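3.2 Rolling as an alternative to the flat fold

Most of the households we visited in Lenside and Ullbridge had a settled way of putting their towels away, and most of them were quite happy to talk about it at length, which made our work a good deal more pleasant than we had any right to expect. Of the 22 homes in the study, 14 folded their towels flat, and the rest rolled at least the smaller ones. The people who rolled spoke fondly of how a row of rolls looks on a shelf - like the linen in a nice hotel, as one of them put it - and several had learned the habit from a parent or an aunt.

A roll does ask for some care at the start. If the first turn is slack, the middle stays soft and the whole thing tends to open again when it is picked up, so we asked that each towel be smoothed out by hand before the rolling began. We treated a roll as complete once the towel lay as a single bundle on the work surface, with a basket kept close by for storage (Figure 2).

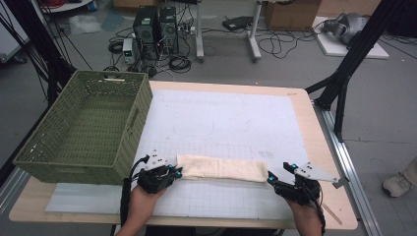 Figure 2. A cream-colored towel, rolled, on the grid mat, with the empty basket at the left of the table.

We chose an open, rectangular basket after trying a deep round tub, which swallowed the smaller towels and made people bend over to find them. In the open basket the rolls can be laid side by side, and it is easy to see how many clean towels are left, something the Espinoza survey also found to matter a great deal to larger families. Thick bath towels remain the awkward case. They roll up bulky, they take more room than we would like, and a fair number of our households simply went back to folding those and kept rolling for hand towels and kitchen cloths. We come back to this mixed habit in Section 4.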